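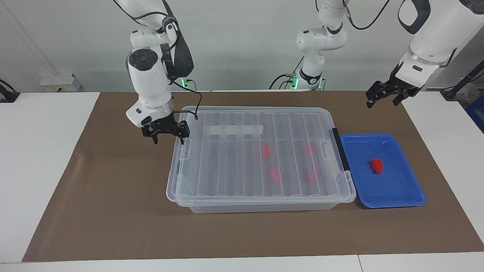
The robotics club at Stidusthorpe meets after classes in a ground-floor room that used to store exam desks. It has 13 members this year and one long project, which they call Gradano. The aim is to get a pair of robot arms to pack a plastic storage box, close it, and later open it again and take everything out.

The club captain, a senior, has been with Gradano since August. She asked that members be left unnamed, which is club policy for anything that goes online.

"People come in and ask why we aren't doing something bigger," she said. "Then they sit down and try to drive the arms themselves, and they can't get the lid open. That usually ends the conversation."

The lid is the part of the job that has taken the most time. It is held by a latch at each end, one clear and one black. The club wrote separate routines for the two ends, partly because the arms come at the box from different angles.

"The clear one was worse for us," the captain said. "You can look right at it and still misjudge where the edge is. We put a strip of white tape on the lid so we'd have something to line up with from the chair."

The things being packed are small red blocks. A shallow blue tray sits next to the box, and a block goes into the tray whenever it is waiting its turn. A junior who handles most of the block work said the stepped shape was a deliberate choice.

"With a plain cube you can grab it any way you like," he said. "With a step in it, you have to decide where the fingers go. If you pick the wrong side it tips."

He keeps the club's run log, a spreadsheet with 184 entries so far. Each has the date, who was at the controls, which arm moved first and what went wrong. The most common note is "lid shifted." The second most common is "wrong arm," meaning somebody sent a command to the left arm when they wanted the right.

The brown paper under the box was added during the winter. Before that the members worked on the bare white tabletop, and several of them complained of glare late in the afternoon. The paper also takes pencil marks, and it gets replaced when it tears.

Not everyone in the club drives the arms. A sophomore who joined to learn programming spends most meetings on a laptop, working on a small program called Joo that plays back saved movements at a slower speed.

"I like slow," she said. "At full speed you only know that it failed. At slow speed you can see the gripper was already too far left before it started down."

The club will take Gradano to the Skelgate student showcase, where each team gets 8 minutes at the table. The current plan uses 6 of them for the box and leaves the rest for questions. The captain said she would like more time but does not expect to get it.

Asked what she would change if she were starting over, she thought for a while.

"I'd start with the lid," she said. "We spent the whole fall moving blocks - and that part was fine, we could do that. Then we got to the latches and had to redo half of how the arms approach the box."

The junior gave a shorter answer. He would have started the spreadsheet sooner.

Members are still deciding who will drive at Skelgate. Two people can share the controls under the rules, one for each arm, and the club has been trying different pairs at every meeting. The sophomore has said she would prefer to run the laptop.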